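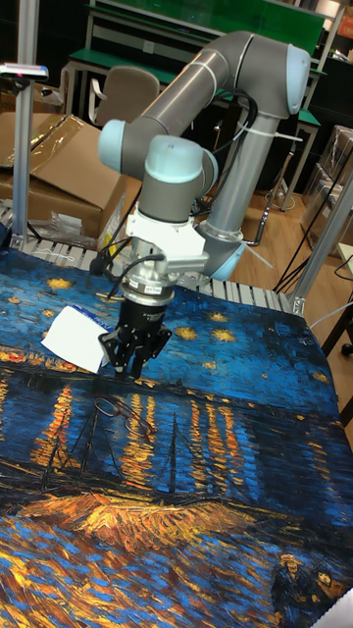 *A big printed cloth spread out on a table.*

# How does a pattern get onto cloth?

I love patterned cloth. My curtains have 11 parrots on each side (yes, I checked!) and when I was small I thought somebody had painted every one by hand.

Some cloth really is done by hand. The printer carves a shape into a block of wood, dabs it with colour and presses it down, then does it again right next door. If you've ever made potato prints, you've done the same thing!

I had a go at this in August, at a little print shop called Coppens in Sinport. My first 2 leaves came out smudgy and the third was upside down. I still use it as a tea towel.

Big factories often use rollers. The pattern goes all the way round the roller, so when it turns, the pattern starts again – and again, and again. The bit that keeps coming back is called the **repeat**.

## Try it yourself

Find something patterned at home, like a pillowcase or a dress. Put your finger on one shape, then slide it along until you meet exactly the same shape again. You've found the repeat! Small ones are easy, but my parrots took me ages.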